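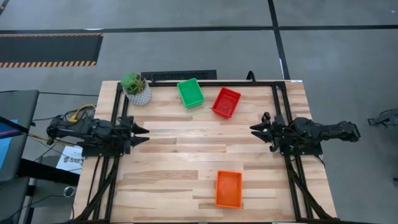
Page last changed: 30 Sep 2019

Staggered start times: results from the Oltstead office

Heletti has closed the first stage of its staggered start program at Oltstead. Under the program, office staff choose a start time between 6:30 and 10:00 and keep it for a full quarter. Contracted weekly hours are unchanged. Of the 508 employees who were eligible when enrollment opened in May, 41 percent moved away from the standard 8:30 start. Most of them chose an earlier one.

Overtime was tracked separately. Staff in the program logged 1,151 fewer overtime hours than in the preceding quarter. Yuxi Xia of the payroll group cautions that part of the drop is seasonal and that the two quarters did not include the same number of working days. A comparison with the same quarter of last year will be run once the old time records have been converted.

Two problems were reported. Meetings set before 9:30 or after 3:30 left out part of almost every team, and several departments now hold all internal meetings between those times. The second concerns rest periods. An employee who finishes late and changes to an early start at the turn of the quarter can fall below the 11 hours between shifts required by company rules. The scheduling system did not flag these cases. It will do so from the next release.

The Clostska and Maldonado offices join in the next quarter under the same terms. Part-time staff at both sites may enroll if their contract covers at least four days a week. Requests go through the line manager, who has 10 working days to reply. A refusal must be given in writing and state the coverage requirement it rests on.

Questions on eligibility should be sent to Zeyu Zhong in Human Resources.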